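Gostutex leader/follower arm kit, after 3000 recorded episodes at home

Quick one, been promising this since February. Short version: good arm, so-so gripper, software that will eat an evening if you let it. Buying again? Yes, probably.

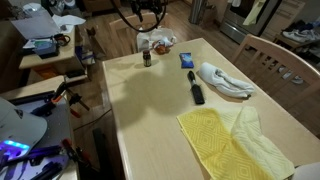 What I use it for: recording towel folds and small-object pickups, by hand, over and over, to train a policy. I hold the leader arm, the follower copies me, Ondex logs joints plus video. Each attempt is one episode. Then Dalia Toom trains on whatever I upload and tells me which ones were garbage. More than I'd like.

Setup. The box says an hour. Took me an evening plus most of the next morning. Mechanical side is fine, screws are labeled, the hex keys fit. Calibration is where it went. You park both arms in a pose shown in the booklet and the booklet drawing is from an angle that hides the wrist. Got it wrong twice. Follower wrist sat a few degrees off and I didn't notice until every grasp landed short. If your grasps land short, redo the wrist before you touch anything else. Wish that was on page one.

Feel of the leader arm. Best part of the kit by a good margin. Light, smooth, no notchy joints, and when you let go it sags slowly enough to catch. I can do 50 episodes before my shoulder complains. With the old Shehu joystick rig I gave up well before that, and the motions looked like a crane. Jerky demos make a jerky policy, Dalia has shown me plots and I believe her. The trigger is a bit stiff. Leonardo Cattaneo put a softer spring in his and swears by it, I haven't bothered.

Follower arm. Strong enough for anything you'd want to lift off a kitchen table. Reach is decent. Gets near the far end of a dining table only if you mount it well, and near full stretch it wobbles a little. Slow down out there. The cable loops out from the arm and needs slack, but not so much slack that it swings through your camera view. I re-ran mine three times. The clips that ship with it are junk, get your own.

Gripper, ok. Hard stuff, great. Bottles, packets, a brush handle, no drama. Cloth is another story. The stock pads are smooth and a thin towel slides right out when you lift a corner. Terry cloth is better, there's something to grab. Swapped to Forkeck ribbed pads and my failed corner lifts dropped a lot. They should just be in the box. Also the fingertips are thick, so picking one layer off a folded towel is mostly luck, you get both layers or nothing. Kumaresan Rai files his down. I'm not brave enough to do that to a part I can't reorder seperately.

Recording software. Ondex is the thing they bundle and it's fine once you accept how it thinks. Foot pedal starts and stops an episode, love the pedal. Second pedal marks it bad, love that even more. Camera runs at 30 frames a second and stays there, didn't see drift between video and joints. Things I don't love:

The save dialog steals focus. Press the pedal too early and it goes nowhere, you do a lovely fold and there's no file.

Task names are free text. I have "fold towel", "fold_towel" and "fold towell" as three different tasks. Cleaning that up took an hour. Pick your spelling on day one and paste it.

No way to browse episodes as thumbnails. You open them one by one. Gerasimos Kouris wrote a little script that dumps the first and last frame of each, and I'd never have found the bad ones otherwise. Ask in the user group, he shares it.

Lighting. Not the kit's fault but put it here anyway. The arm throws a big soft shadow on the table under my lights, and it moves when the arm moves. I worried about it for weeks. Dalia's take was leave it in, the policy will see the same shadow when it runs, just don't record everything at one time of day. So I split sessions, some at 9 in the morning, some after dinner. Runs from mixed light held up better than the evening-only batch. One home, one table, so take it for what it is.

Same with clutter. First few hundred episodes I cleared the table down to the towel and nothing else. Nice clean data. Policy went to pieces the moment a bottle was left standing nearby. Now stuff stays out, different stuff in different places, and chairs go wherever they go. Slower to record and worth it. Two towels overlapping is the nastiest case I've got, it still grabs the wrong one plenty.

Heat and noise. Elbow motor gets warm after a long session, never shut down on me. Whine is noticeable in a quiet room. Headphones.

Support. Wrote to Gostutex about a loose encoder plug, got Letay Tsegaye, clear answer the same afternoon and a replacement in the mail. Good. The forum on their site is pretty dead though.

Price. Not cheap. If you only want to try imitation learning for a weekend, borrow somebody's. If you plan to sit there and record for months the leader arm alone is worth the money, your wrists will thank you, and so will whoever trains on it.

Would change: pads, cable clips, that calibration drawing, a dropdown for task names. Wouldn't change: leader arm, pedals.

Four out of five. Would of been higher with decent pads. Doing drawers and cupboard doors next, will update if the elbow gives out.

Related
Forkeck ribbed pads: which width to order
Shehu joystick rig, a year on
Sorting bad episodes in Ondex without losing your mind
Foot pedals for recording, cheap ones compared

Contact | Copyright, all rights reserved | Back to top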